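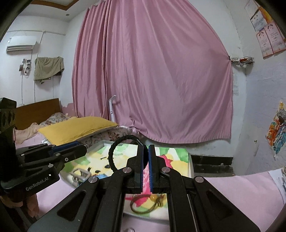

SLIDE 4: WHY A LOST PROPERTY POLICY

Good morning. I am Revathi Gounder, and I speak on behalf of the Villey Library Service. My colleague Csaba Major will take the second half.

In the year ending in May, our branches logged 2,204 items left behind by visitors. Owners claimed 186 of them. Until last year each branch kept its own notebook and set its own rules. A scarf handed in at Kelemen might be held for a season, while the same scarf at Prastus went to charity within the month.

(Pause. Ask who has a written policy at their own branch.)

SLIDE 5: WHAT THE POLICY REQUIRES

Every item receives a numbered tag on the day it is found. The tag records the branch, the room and the time. Small personal items are held for 40 days. Bank cards and identity documents are locked away at once and passed to the town office by 5 p.m.

Staff do not describe an item to a caller. The caller describes it to staff. Veronika Fülöp drafted this rule after two families claimed the same coat at Hirnora.
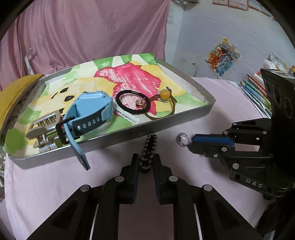

What happens to an item when the holding period ends?
The branch manager signs it off the register, and it goes to the charity named in the policy. Items with no resale value are recycled.

SLIDE 6: COSTS

The service spent $2,000 on tags, shelving and one lockable cabinet per branch. Staff time has not been costed. Éabha Heffernan will report on this in the spring, and questions about the figures should be held for her.

(If time is short, skip to slide 8.)

SLIDE 7: THE SHARED REGISTER

Any branch may now search the entries of all the others. Please refer to the handout for the search fields. Hand over to Csaba.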